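Window tasks, autumn term: gallery
Trelow Robotics Club

8 shares | 3 comments

The autumn project is called Dranenico. Its subject is how a machine might learn to operate an ordinary window: lower the shade, turn the handle, pull the cord. None of these is difficult for a person, and all of them are awkward for an arm that has only been taught to pick up blocks. The club spent April arguing over whether to simulate the window or use a real one. The real one won, mostly on the grounds that a simulated roller shade takes longer to write than a real one takes to record.

This page collects pictures from the recording work, with notes. The notes are longer than usual for our gallery pages as several members joined after the equipment was chosen and have asked how the parts fit together.

Two methods are in use. In the first, the member wears gloves with marker cubes fixed to them and works the window by hand. In the second, the member holds a gripper and works the window with that. Both give us a path through space with a picture stream beside it, and both are read into Fondus, which is the club's own logging program and has been rewritten more often than it should have been.

Gloves

Each glove carries a cube with printed square patterns on its faces. Fondus looks for the patterns, works out how each cube is turned and how far off it is, and from that estimates where the wrist is. The cube goes on the glove and the fingers are free to do what fingers do. Left hand on the top edge of the bar, right hand pinching the cord:
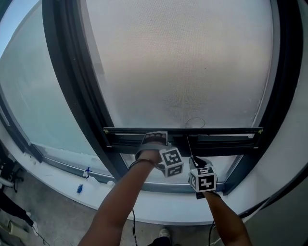
The weak point of the method is the distance between the cube and the fingertips. A wrist position is good to a few millimetres on a good run. Where the fingertips are is then a matter of inference, and with a thin cord a few millimetres is the whole task. We tried adding a bend sensor to one finger of the right glove. It drifted as the glove warmed up and was removed.

The second weak point is occlusion. If one forearm passes in front of the other cube, tracking is lost until the cube reappears, and Fondus fills the gap with a straight line. Straight lines are acceptable for short gaps. For long ones they produce a hand that passes through the window frame. The present rule is that any gap longer than eight frames is flagged and the run is looked at by a person before it goes any further.

Cable routing is worth a word. Cables should leave the wrist on the underside of the forearm and have enough slack for a full upward reach. Check the slack with the arms raised, standing where you will stand for the run. Checking it at a bench tells you very little, as the bench is lower than anything we ask you to reach for.

Hand-held gripper

The gripper method removes the inference. The camera is fixed to the tool, so the fingers stay in the same part of the view for the whole run and only the room moves. The cost is that everything has to be done with two fingers. Members used to the gloves find this slow at first, and their early runs show it: long hesitations, several approaches, a change of grip halfway.

The lens is very wide. Straight edges come out as arcs and the corners go black. Fondus corrects for this from a calibration file, one file for each camera. Using the wrong file gives results that look plausible and are wrong by a finger's width near the edges, so check the camera number against the file before recording. This has caught out most of us.

Fingers together, with the window handle directly above the point where they meet:
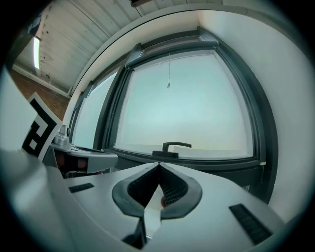 The handle task

The task sheet for the handle is known as the Quezada sheet, after the form it replaced. It has three parts.

Approach. Bring the closed fingers to the handle from below, without contact. Pause. The pause gives Fondus a clean point at which to cut the run, and a run with no pause has to be cut by hand.

Grip. Open, move forward, close on the lever. The textured faces of the fingers should meet the lever squarely. If only the tips have hold of it, the lever will slip when turned, and a slip halfway through is harder to label than a plain failure.

Turn. Rotate about the pivot of the handle. The common mistake is to rotate about your own wrist, which drags the fingers along the lever and usually off the end. Move the elbow as well. The correct path feels exaggerated and plots as a clean arc.

Failed runs are kept. They are marked as failed, with a code for the part in which they failed, and stored with the others. Please do not delete a run on the grounds that it was embarrassing. At present the failed runs are the more useful set for testing the part of Fondus that decides where one part of the task ends and the next begins.

Light

Recording towards a window has one obvious problem. The glass comes out washed out and the camera sets its exposure by it. Black fittings on a dark frame then lose most of their surface detail, although their outlines remain sharp. For the handle task the outline is enough. For the cord it is marginal: a thin dark line against bright glass is easy to find, and the same line against the frame is close to invisible.

Exposure should be locked before the run starts. We have compared locked and unlocked runs from the same afternoon and the unlocked ones lose tracking more often, generally at the moment the tool is raised and the view fills with sky. A lower ceiling on gain was also tried – it made the room darker and did nothing for the cord.

We have considered hanging a sheet outside the glass. This was voted down, as the point of the project is a window in daylight.

Counts so far

The log holds 777 runs across both methods. Of these, 279 are handle runs made with the gripper. The rest are divided between the shade and the cord, with the shade well ahead, as it is the task new members are given first. No target has been set. Past a certain number the limit is labelling time, and we passed that number some weeks ago.

Labels are made in pairs: two members label the same run separately and Fondus compares the results. Where the cut points differ by more than eight frames, the run goes back. Disagreement is highest on the cord task, where members differ on whether touching the cord counts as holding it. The sheet says it does not. The sheet is often ignored.

Two tools at once

The later runs bring in a second finger from the side. The idea is that one side steadies while the other does the work, much as a person puts a flat hand on a frame before pulling the handle. Timing is the difficulty. Two streams have to be aligned, and the clocks in our recorders differ by a small amount that grows over the session. At the start and end of each recording, tap the two tools together. Fondus finds the taps and stretches one stream to fit the other.

Gripper in front, with a second finger reaching in from the right and the handle on the bottom rail behind:

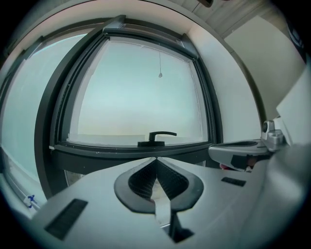

One reader asked in the comments whether the two-tool runs could be aligned from the pictures alone, without the taps, by matching the movement of the window frame in each stream. The same reader pointed out that the taps are easy to forget, and that a run without them is presently thrown away.

The club's reply is that frame matching was tried on a small set. It works when both cameras are moving and fails when one of them is held still, which is common in these tasks as one side is there to steady. The taps stay for now. Runs with one tap missing are no longer thrown away: they are aligned at the end that has a tap and marked as unstretched.

A second comment asked for the calibration files. They are in the shared folder under the Dranenico heading, named by camera number. The third asked whether the cubes could be made smaller. They can, but the patterns become unreadable at arm's length on the cameras we have, and the present size is the smallest that held up in testing.

Next on the list is the cord with the gripper alone, which has so far been attempted only by members who were told not to expect much from it.

Last updated: November 10, 2020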